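Encimeras oscuras con brillo: lo que funciona y lo que es perder la tarde

Llevo años leyendo trucos para limpiar piedra pulida y cada vez me creo menos. La mitad se copian de una página a otra sin que quien los escribe haya pasado un trapo por una superficie negra con luz encima. Quien tiene una sabe de qué hablo: en cuanto cae un reflejo se ve todo, el cerco de la taza, la huella de la mano, la pasada del propio trapo.

Empiezo por el vinagre. Lo recomiendan para todo y en el mármol es un disparate. El mármol es calcáreo y el ácido se come el pulido, deja una mancha mate que no sale frotando porque ya no es suciedad, es piedra dañada. Lo mismo vale para el limón y para casi cualquier antical. Si no sabéis seguro si lo vuestro es mármol, granito o un imitado, tratadlo como mármol y os ahorráis el disgusto.

El bicarbonato tampoco me convence. En pasta y frotado con ganas puede rayar un acabado brillante, y además deja un velo blanco que sobre negro canta muchísimo. He tardado más en quitar el bicarbonato que la mancha de té que quería quitar.

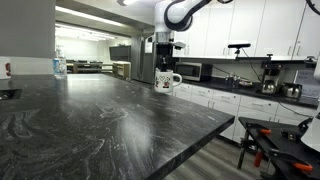

Lo que sí hago es bastante aburrido. Un litro de agua tibia (1000 ml, para quien lo quiera medir), 2 gotas de jabón neutro y una bayeta de microfibra bien escurrida. Dos gotas, no un chorro. El exceso de jabón es lo que deja esas nubes que luego la gente intenta tapar con abrillantador. Después se aclara con agua sola y se seca enseguida con otro paño, siempre en la misma dirección. Si se deja secar al aire, vuelven las marcas y hay que empezar otra vez.

Sobre los abrillantadores en espray: compré el Marikar, que prometía «efecto espejo», y el primer día quedó bonito, lo reconozco. Al cuarto había una película pegajosa donde se agarraba hasta el polvo del café. Anneliese Lammers, que me pasó el consejo, sigue defendiéndolo. Yo lo he dejado debajo del fregadero.

Las tazas son otro asunto. El cerco de café se quita sin esfuerzo si se pasa un paño en el momento, y cuesta bastante más al día siguiente. Los posavasos están muy bien para el que los usa. En una cocina compartida yo no contaría con ello – se acaban apilando en una esquina y la gente deja la taza al lado. Me ha dado mejor resultado una bandeja junto a la cafetera, porque la taza va allí casi sola.

También conviene mirar debajo de las botellas con dosificador. Siempre gotean un poco por el cuello, y el jabón de manos o el gel, según lo que lleven, pueden dejar una sombra en la piedra si pasan semanas en el mismo sitio. Levantarlas cuando se limpia, y ya.

Para el acero del frigorífico y del microondas, la misma agua con jabón y secar siguiendo la veta. Lo del aceite de oliva lo he probado y no lo repito: brilla una hora y luego es un imán para los dedos. En los tiradores plateados, paño húmedo y seco, poco más.

Queda el sellador. Hay quien dice que todos los años y hay quien dice que nunca. Yo hago la prueba del agua en enero: unas gotas sobre la piedra, diez minutos de espera, y si al secarlas queda una marca más oscura, toca sellar. En piedra negra esa marca se ve mal, así que hay que mirarla de lado y con luz. Si no queda nada, guardo el bote hasta el año siguiente.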